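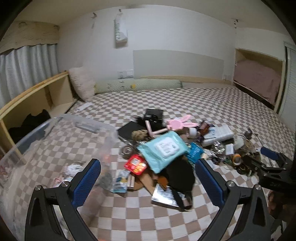 Fig. 3. Left tool open over the heap, blue pads on both fingers.

Unit 4 - looking after the gripper (notes, Marciniak's group)

Before every run:
- open fully, check nothing is caught between fingers
- pads: wipe, look for lifted corners. Swap at 200 picks, or sooner if shiny
- pivot screws, both sides. Snug, NOT tight. Overtightened = fingers close uneven
- soft packs next to shiny flat boxes: approach slow, pads slip on gloss

Pads are the Lawal ones, glue side needs 50 min to set. Dont rush it.

Second tool gets teh same checks, own line in the log. Last pad change on it was at 251, too late, see Gisela Lindemann's entry for October.

Read the linkage section for next time.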